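FLAT SURFACES
Speaker notes: a talk about tables, and what we put on them

Slide 1. Pale wooden tabletop. Title over the top in white. Say good evening, wait for the coats.
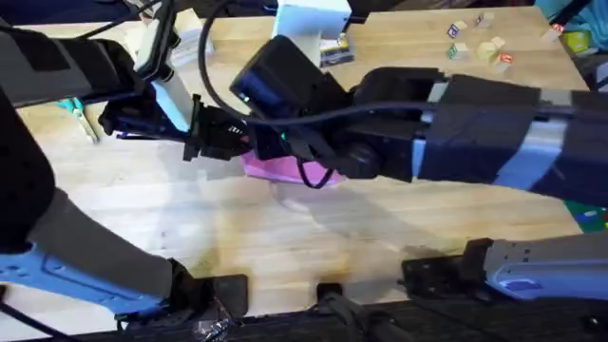 Gerrit Magagula thinks the talk should be called "Clutter" and be done with it, on the grounds that a table without anything on it is only a tall bit of floor, and that people will come out in the rain for clutter but won't for furniture.

Read Gerrit's remark out as it stands. Pause for the laugh. If there is no laugh, carry on as though the pause was for water. Have water.

My answer to Gerrit is that clutter is a complaint and I wanted to give a talk. The complaint is available free in any house. I have fifty minutes and I intend to spend them on the surface underneath, which was here first and has a better claim.

Running order, for me only: what a table is for, what it gets used for, the end nearest the door, the visitors' hour, heights, my grandmother's oilcloth, selling one, questions. If running late, drop heights. If running very late, drop my grandmother, with apologies to her.

Slide 2. The word "FOR" on its own.

Ask the room what a table is for. Take answers. Someone will say "eating". Thank them. Someone will say "gin". Thank them too, but less.

Then: I asked the same thing last March when I was pestering neighbours in Drukidel Road for this talk. 52 households let me stand in the kitchen. I had a form, with a box marked "main use of table", and almost everyone said meals, very firmly, while moving something so that I could put the form down.

That is the talk, more or less. The rest is detail, but you've paid and the doors are heavy.

(Check beforehand whether they have paid. Wissam thought it was free with a raffle.)

Slide 3. What was moved so that I could put the form down.

Read the list at a steady pace and don't do voices:
A bicycle pump.
School shirts, ironed, under a seed tray.
Half a jigsaw of a lighthouse, on a board, on a tablecloth, on another jigsaw.
The form from the last person who had come round with a form.
A cat. The cat was replaced when I left, by hand, in the same spot.
Batteries of unknown health.
A wedding invitation to a wedding that had been and gone. They had attended. They were keeping the map.

Randa Nimri, at the top of the road, had a table with a single bowl on it. I was so impressed that I wrote it down twice. Then I dropped my pen, and from floor level it was clear that the chairs were doing the work. Every chair was pushed well in and every chair was full. I have her permission to tell this, on condition that I also say the bowl was nice. The bowl was nice.

Slide 4. THE DOOR END

My one theory, so slow down for it.

A rectangular table has two short ends, and one of them is nearer the door. Things come in from outside in the hand. The hand gets tired at the first flat thing it meets. Post, keys, gloves, the leaflet for the carpet place, a library book meant for going back. All of it lands at the door end, and settles there, and the household goes on eating at the other end and tells people it has a six-seater.

I call this silting. Gleice Miranda, who has studied real rivers, asked me to stop calling it that and then gave me three better terms, none of which I could spell. So it's silting.

How to spot silting at home. Think about where you sit for breakfast. Now think about where you sat when the table was new. If you have moved along, you didn't decide to. You were displaced by post.

Possible heckle: "What about round tables?" Answer: round tables silt from the wall side inwards, and once it reaches the middle people start eating standing up and saying they prefer it.

Possible heckle: "Mine's always clear." Answer: look at them kindly, ask about their chairs.

Slide 5. THE VISITORS' HOUR

Between being told that somebody is coming and that somebody ringing the bell, there is a stretch of time in which any table in the country can be cleared. It has never been too short. I have seen it done in the time it takes a man to park badly.

Where does it all go? Mostly upstairs. There is a bed in every house that knows more about the table than the table does. The usual method is the armful: you don't sort, you lift, and you put it down on the bed as one thing, in the order it was in, like a geological core. Then at eleven at night you meet it again, and because you would like to lie down it goes on to the chair, and in the morning some of it goes back to the table and some of it never does. This is how people lose passports. They are in the core.

Wissam Moussa keeps a laundry bag for the purpose and labels it. The label says TABLE. There are now several bags saying TABLE in the cupboard under his stairs and he has stopped opening the cupboard.

Ask for a show of hands: who has a bag? Give them time. It can be a hard thing to admit next to your spouse.

Slide 6. Heights (drop if late)

Kitchen worktops creep up and tables stay put. A worktop at 90 centimetres is for standing at, a table is lower and is for sitting at, and the whole of modern kitchen design consists of trying to sell us something in between, with stools. I have sat on the stools. Your feet go nowhere. You eat soup like a parrot.

The Ikilum showroom man told me that the in-between height was "where the family gathers". I asked him where his family gathered. He said his mother's. I asked what she had. A table, he said, and had the decency to look at the carpet.

Don't overdo this bit. There may be people here with stools.

Slide 7. Oilcloth

My grandmother's table was covered in oilcloth, yellow, with a pattern of something she said was lemons. Under that was the earlier oilcloth. Under that was felt, and under the felt, we were told, was a very good table. I never saw it. None of us did. It was being kept nice.

When she died my aunts took off the cloths one at a time, with some ceremony, and found a perfectly ordinary table with a burn mark the shape of an iron. It must have been there from the start. She had spent her married life protecting a scorch.

I used to tell that as a joke about her. I've gone off that a bit. She did all the things on top of that oilcloth that the rest of us do on top of ours, the pastry and the bills and the cutting-out of dresses, and she wiped it down with one pass of a cloth and it was clear, and it was clear every night. I have a bare oak top with a lot of character and I haven't seen the far left corner of it in ages.

(Sip of water here. It reads as feeling.)

Slide 8. SELLING ONE

Last year I sold a table, a plain folding one that had lived in the back room. Buyers want to see the top. To photograph the top I had to clear the top, and having cleared it I liked it very much and nearly withdrew the advert. I'm told this is common. Abou Jaoude, the second-hand place behind the station, say that a fair number of people who ring about selling a table ring again the next morning to say they've thought it over. They haven't thought it over. They've seen it.

Mine went to Maysoun Salameh. She asked what it was for and I said, meals. She had it up the path before I'd finished the word. I went by a month later to return a screw and there was a sewing machine on it, and a lamp, and at the door end some post.

She offered me tea. We had it standing up.

Slide 9. What to do

I was asked by the hall to include advice. My advice is thin.

Put a shelf by the door, lower than you'd like and smaller than you'd like. A big one is a table and will be treated as such.

Buy no trays. A tray is a way of making a pile look intended.

If you have to own a jigsaw, own it on a board that goes under the sofa, and check the gap under the sofa first. I say this as somebody with a board.

Eat at the wrong end one evening a week. It forces a clearance, and the view is different. We did this at home and discovered a radiator.

And leave the cat.

Slide 10. Questions

Likely ones:

"Is there a book?" No. There was going to be a pamphlet with Detov Press, but the notes for it are on the table.

"Does glass stay clearer than wood?" No, but you can see the silt from underneath, so you get it from both sides.

"Should children do homework in the kitchen?" I don't know. I did, and I got jam in the Tudors.

"Is it different if you live alone?" Yes. You can't blame anyone, so it goes faster.

If Gerrit has a question, take it last. It will be a statement.

Close by thanking the hall. Remind people that the teas are on the trestle at the back, and could whoever has put their coats on the trestle please move them.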